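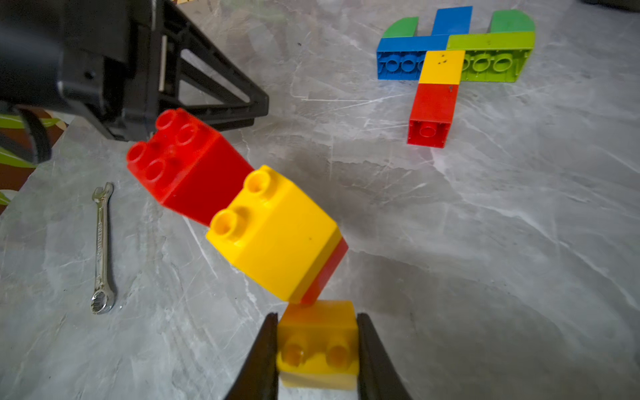
Setting Up a Trackside Log

Manuals > Flindden Trip Logger > Getting started > Trackside log

The trackside log is where Flindden keeps your train sightings. Each log belongs to one location, such as a junction, a station platform or a public overlook. Set up the log before you leave home. Map downloads are large and many good railfan spots have poor cell service.

Before you begin

You need a Flindden account, the app on your phone, and 900 MB of free storage if you plan to save a full regional map. A paper timetable or a printed list of expected trains is useful but not required.

Create the log

1. Open the app and tap Logs, then New.

2. Choose Trackside. The other type, Onboard, is for trips you ride yourself and records speed instead of passing trains.

3. Enter a location name. Use the name other railfans would know it by. The example used in this guide is Plostov Junction, east side.

4. Drop the pin where you will be standing or parked, not on the track. Distances to signals and crossings are measured from the pin.

Note: The pin can be moved later, but sightings already entered keep the old distances.

5. Pick the lines that pass the location. At a diamond or a junction, select every line, even the ones with little traffic. A train cannot be entered on a line that isn't selected.

6. Set the time zone by hand if you are near a zone boundary. Phones near a boundary can switch back and forth, and the trains will end up in the wrong order.

7. Tap Save.

Download the map

1. Open the log and tap Offline.

2. Choose Local or Regional. Local covers 25 miles in each direction from the pin. Regional covers the whole division.

3. Connect to Wi-Fi and tap Download. Keep the app open until the bar is full.

4. Turn on airplane mode and open the map. Zoom in on the location. If the mileposts show, the download is complete. If you see gray squares, delete the map and download it again.

Enter a sighting

1. Tap the plus sign when the train comes into view. The time is recorded at the tap, so fill in the rest afterward.

2. Choose the line and the direction.

3. Type the engine numbers in order, lead unit first. Separate them with commas. A single unit can be entered by itself, for example 682.

4. If you missed a number, type a question mark in its place. Don't leave it out. The app uses the position to tell lead units from trailing units and helpers.

5. Choose the train type. If you aren't sure, pick Unknown. It can be changed at any time and does not affect your totals.

6. Add a note if you want one. Notes are searchable, so short plain words work best: "detour," "old paint," "held at signal."

7. Tap Done.

CAUTION: Stay off railroad property. Log only from public roads, sidewalks, platforms and parks. Never enter a sighting while crossing tracks or while driving. The tap records the time, and everything else can wait.

CAUTION: Expect a train on any track, in either direction, at any time. The traffic estimate on the log screen is based on past entries by other users. It is not a schedule and must not be used to decide whether a track is clear.

Sharing a log with a group

Up to six people can write to one log. Open it, tap People, and enter the email address for each person. When two people log the same train within three minutes, the app asks whether to merge the entries. Merging keeps the earlier time and both sets of notes.

If one person has fast eyes for numbers and another likes to run the scanner — a common split in families — have the first person make all the entries. It saves merging later.

Logs hold 1,127 sightings each. When a log is full, close it and start a second one with the same pin. Totals for the location are combined on the Places screen.

If something goes wrong

Sightings are out of order. Check the time zone in step 6 of Create the log.

The line you want is grayed out. It wasn't selected when the log was made. Tap Edit, then Lines, and add it.

Entries don't appear on a second phone. Both phones need a connection at least once after the entry is made. Open the log and pull down to refresh.

The pin jumps. Turn off Follow me on the map screen.

Section revised by Henrike Ehlers and Vangelis Balaskas, Sunday, December 19, 2021.

Related sections
Setting up an onboard log
Importing old notebooks from a spreadsheet
Using a scanner with the Kiltura audio add-on
Printing a trip report
Planning a trip with more than one stop
Moving a log to a new phone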